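Workplace > Automation > Galleries > Table Work at Revville

Reading time: 2 min

Search this site Search Enter keyword All sections

Table Work at Revville

Itetix introduced robot arms at its Revville facility in June, beginning with the sorting and handling tables. The Revville facility prepares mixed orders of household goods and play sets, and its staff have traditionally picked and placed each item by hand. This gallery presents the work at table level, together with notes on how duties have changed for the employees assigned there.

Before the arms were installed, an operator on the handling line could expect to lift and set down up to 600 items in a shift. Operators now divide their time between preparing the tables, supervising the arms and checking finished orders. All 10 members of the original handling team remain employed at the site. Four have completed training as cell leads, a position that did not exist under the previous job structure and that carries a higher pay grade.

The change has brought new demands. Employees report less strain in the shoulders and wrists, but more time spent standing still and watching. In response, the facility shortened supervision periods and introduced a rotation between the tables and the Escobedo packing room. Questions about the rotation should quote notice 3181, which is posted at the shift office.

Work orders are issued through the Vindunine scheduling system. Operators may pause an arm at any time without seeking approval, and a pause is not recorded against the employee.
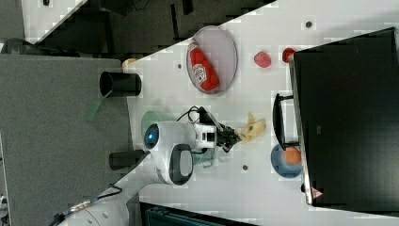

Shabani Urio

The open gripper over a banana at the handling table. A ketchup bottle lies on the oval plate, and an orange is in the blue bowl near the monitor stand. Toy foods and tableware differ widely in shape, and operators at Revville now decide which items are assigned to an arm and which remain hand work.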